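Low iron, long before anemia

Women with heavy periods often run short of iron for years before a standard blood count shows it. A ferritin test can find the shortage earlier.

Iron deficiency and anemia are often treated as the same condition. Anemia is the last stage. The body draws first on stored iron, most of it held in the liver, spleen and bone marrow, and only when those stores are nearly gone does the hemoglobin level fall. A patient can pass through the earlier stages with a normal blood count and a list of complaints that fit many other causes: tiredness, poor sleep, headaches, hair loss, short breath on the stairs, restless legs at night.

Clinicians at the Kandatley women's clinic began adding ferritin to the first blood draw for every new patient who reported heavy or long periods. Over the first stretch of the program 2,478 women were tested. Of these, 246 had low ferritin together with low hemoglobin. A larger group had low ferritin alone and would have been sent home with a normal result under the old routine.

Where the iron goes

Each milliliter of blood lost takes with it close to half a milligram of iron. A woman who loses 90 milliliters in one period gives up more than 40 milligrams. The gut absorbs only one or two milligrams a day from an ordinary diet, and the body also loses a small amount every day through skin and the lining of the bowel. In a woman with light periods the two sides balance. With heavy loss they do not, and the stores shrink month by month.

Few patients measure blood loss. The clinic's intake form asks instead about signs that can be recalled: changing a pad or tampon every hour, needing two kinds of protection at once, getting up at night to change, passing large clots, bleeding for more than seven days. Two or more of these lead to a blood draw and a pelvic exam. An ultrasound is added if fibroids or polyps are suspected. A family history of easy bruising or nosebleeds calls for a clotting test, and teenagers with heavy bleeding from the first period are tested for von Willebrand disease.

Reading the numbers

Ferritin is the most useful single marker, with one weakness. It rises during infection and inflammation, so a result in the normal range may hide a shortage in a patient who has a fever, arthritis or bowel disease. In those cases the laboratory at Liang, which handles the clinic's samples, also reports transferrin saturation. Cutoffs differ between laboratories. Many still print a lower limit of 15 micrograms per liter – a level at which the marrow has little left to work with – while others have moved to 30.

Treatment

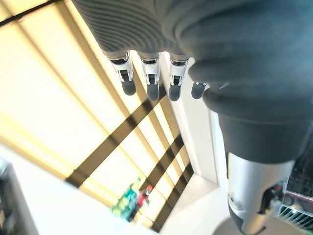
Oral iron is the usual first treatment, and many patients stop it early. The common reasons are constipation, nausea and dark stools, the last of which is harmless. One tablet every other day is often easier to tolerate, and studies in women with low stores suggest that more of each dose is absorbed. Stiff or sore hands are a different matter. A robotic hand has metal and plastic joints between its dark covering and its rounded fingertips; a human finger joint has cartilage and a lining that can become inflamed, and pain or swelling there should be reported, as it may be the inflammation that is holding the ferritin result up. Tea, coffee and calcium should be kept two hours away from the tablet.

Infusion is reserved for patients who cannot take tablets, do not absorb them, or need a fast rise before surgery. The day unit at Brameo gives it through a vein in the arm and watches each patient for 30 minutes afterward. Levels are checked again after eight to twelve weeks.

Replacing iron without treating the bleeding leads back to the same point. Options include a hormonal intrauterine device, combined pills, tranexamic acid on the heaviest days, and removal of fibroids or polyps where these are the source. The choice depends on age, plans for pregnancy and other conditions – a history of blood clots rules out several of them.

The outpatient office at Gesik will start using the same intake form in August.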